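Gillarora Summer Sleeping Mat, Double
Item 2286

The Gillarora is for people who have tried sleeping on top of the sheets, under a fan and in the bathtub. It rolls out over your mattress, stays put and has no app. 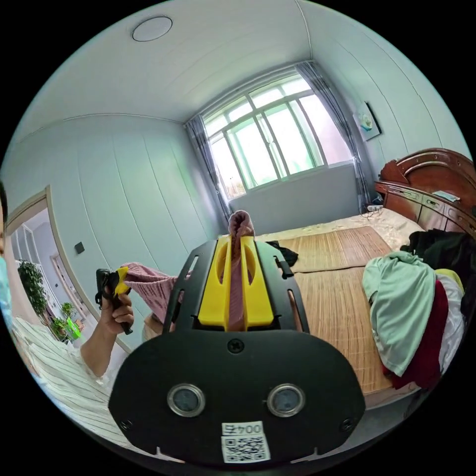
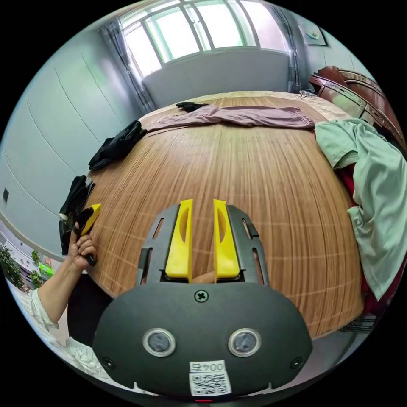 Elastic loops hold the corners — four of them, sewn on by someone who has clearly met a restless sleeper. Wipe with a damp cloth and dry in the shade. Do not machine wash. We did, once, and now own a very expensive doormat.

Price: $118
King size: $19 extra
Ships rolled, in a tube your cat will claim

"Cooler than my husband, and quieter." — Olga Louro

Also in bedding: Provov pillow, Loureiro cotton throw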